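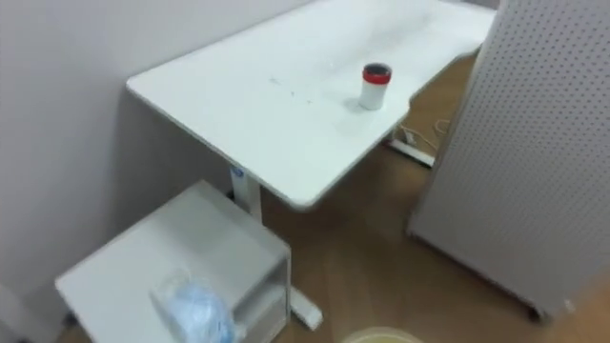 The white desk at Padley, with the red-rimmed cup near the front edge.

I caught Shona Ashby halfway through a muffin, which she put down so she could talk with both hands. She's spent since January comparing two grippers for Padley, the Vergara and the Tavau, and she has opinions!

"The Vergara's the one everybody likes in the brochure," she told me. "Three fingers, very pretty. Then you ask it to pick up a cup." Her tally so far is 381 tries with the Vergara and 267 good grabs. The Tavau is a plain two-finger thing (cheaper too) and she's only just started on it, so she wouldn't give me a number, no matter how nicely I asked.

I wondered if the cup mattered much. Oh, it does. "White cup on a white desk is mean," she said, laughing. "The camera loses the bottom half of it. The red bit at the top is the colour I tell it to look for, and then it works out the rest from there."

She's also swapped the controller for one from Brevembridge and says the arm stops a lot more softly now. Changing grippers still takes her 45 minutes, mostly fiddling with the cable.

So which would she buy? "Ask me when the Tavau's had its 381," she said, and went back to the muffin.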